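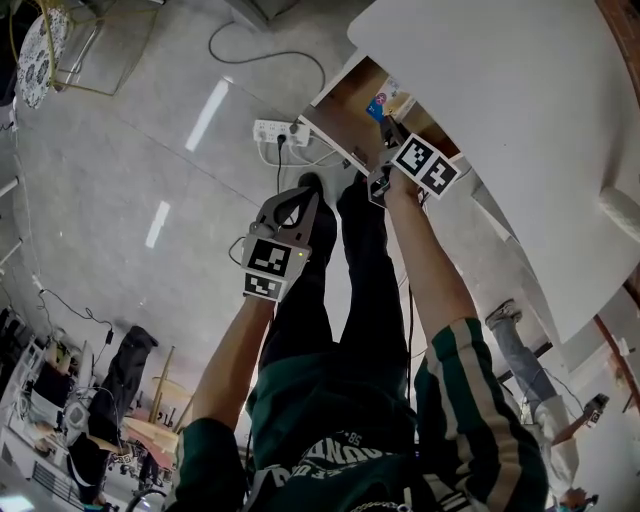
Shahzad Rana said the relapse figures had been difficult to interpret until the sleep records were added, and that the two should have been collected together from the start.

Suledon has published the results of Shek, a study of sleep disturbance in adults withdrawing from alcohol. Records were obtained for 1,522 adults at 9 clinics. Each participant kept a sleep diary for 30 days after the last drink and completed a short questionnaire every 10 days.

Participants who woke repeatedly during the night were more likely to return to drinking before the diary period ended. Total hours slept showed a weaker link. The study was observational and does not establish that poor sleep causes relapse.

The diary form was developed by Olo. Data checks were carried out by Tando. A second phase, using wrist monitors, will begin in March.

We use cookies to measure visits to this site. Accept | Manage settings

Related items
Shek: diary form and scoring notes
Alcohol withdrawal and daytime fatigue
Clinic recruitment for phase two

Last updated: 25 Sep 2021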